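Second bin, second year

The Grakitz student automation club has set one task for its senior stream since February: move mixed household objects from one bin to another with a single arm, unattended. Grasp selection runs on Plultuson, a planner the students maintain themselves. The current log holds 1,997 attempts.

Hardware

Two dark grey bins are clamped to a timber tabletop, one behind the other. The arm works from the right and carries a gripper with clear-tipped fingers. Cabling is tied along the outside of the wrist - untidy, but quick to inspect when a joint faults.

Object set

Members choose the objects for shape and surface. Bowls test whether the planner will take a rim grasp. Shiny packaging returns poor depth data, and the students label it separately in the log. Round fruit is scored twice, once in a bowl and once on the bin floor. Objects against a wall stay where they land, as the rules prohibit resetting by hand during a run. 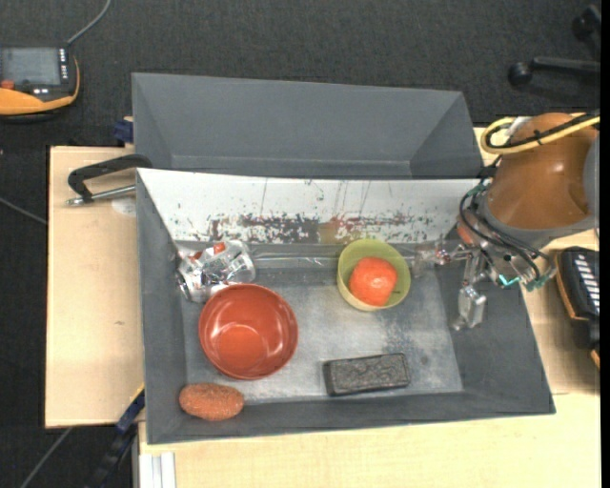 Assessment

Each team of seven gets two runs. A drop outside the bins ends the run; a drop inside does not. Greco, the club's scoring script, takes joint and gripper data and writes a result for every attempt. Disputed results go back to the raw log.

Teams submit their planner settings before the first run and may alter one parameter before the second. The Jalotia round uses the same bins with an unseen object set.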